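Filed under: Work, Automation, Day jobs
August – by the Plavberg desk blog
5 min read

I work in the office of a cleaning contractor in Gradlow. We look after offices, two schools and a clinic, and for most of the years I've been there the machines were vacuums and floor scrubbers that somebody pushed. In the spring the company signed on with Skasura, which makes the software that trains robot arms to do small cleaning jobs. People outside the company keep asking me how it's going, so I'm writing it down once.

First, what has changed so far. The night crew is the same size it was. Two people from it now spend their shifts in the training room on the second floor, showing the arm how to do things and checking how it did them. They volunteered, and they get a slightly better hourly rate for it. The rest of the crew covers their old routes, with one route handed to a new hire who started in June. That new hire is on a temporary contract. I mention it since it is the part the newsletter left out.

The jobs they picked for training are small ones: wiping a table, putting supplies back where they belong, sweeping up paper and getting it into a bin. Every finished attempt gets an entry in a log, and the log is my job. When I closed it for the month it stood at 3,539 entries, of which 623 were marked for a second look. A second look means a person watches the recording and writes a line or two about what happened. "Broom put down too early" is a typical line. "Wrong container" is another.

I didn't expect to find this interesting, but I have learned more about sweeping from the log than I ever knew before. The crew do it without thinking. You set the dustpan where you want it, sweep, change your grip, put the broom somewhere it won't fall over, and go on to the next thing. Each of those had to be given a name and a start and an end. There was a long argument in the break room over whether putting the broom away is part of sweeping or a separate job. The crew said part of it. The software people said separate. In the log it is separate, and the crew still complain.

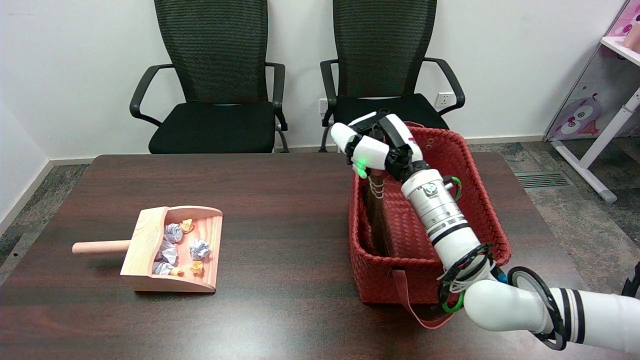 Table sweep task, with the broom over the basket and paper in the dustpan.

The paper is a fair stand-in for the stuff we find under desks, I'm told, though the crew say they'd like to see it try glitter. The clinic wants to know about gloves and wrappers. The schools haven't asked for anything, and I don't think they've been told.

What has changed most is who gets asked. Before, if a supervisor wanted to know how long a room should take, they looked at a table that came from the head office in Kushnir. Nobody on the crew had written it and nobody on the crew agreed with it. Now the people in the training room are asked how a job is done, in what order, and why. One woman who has cleaned for us longer than I've worked there spent most of a meeting explaining how she holds a hand broom, and four people took notes. She told me later she didn't know whether to be pleased or worried. I think both is reasonable.

The worry is easy to explain. If you teach a machine your job well, the company needs fewer hours of you. Management has said in writing that no permanent hours will be cut while the trial runs. It doesn't say what comes after. I asked, and the answer was that it depends on the results. The crew's representative has asked for a promise that covers a year past the end of the trial, and the company is considering it. I'll post when there is an answer.

There are smaller changes too. The training room is warm and has chairs, and people who used to be on their feet all night now sit for part of it. One of them says his knees are better and his back is worse. They miss the company of the route. They start at 10 p.m. like everyone else, but they don't ride in the van, and the van is where most of the talking gets done.

My own work has grown. I used to do timesheets and supply orders and be finished by four. The log adds 40 minutes a day, more if the notes are hard to read – and some of them are very hard to read. I've asked for the notes to be typed. That request is also being considered.

As for where the arm will go first, the plan is one meeting room in our own building, after hours, with a person there the whole time. The crew have already picked the room. It's the one where the managers eat lunch.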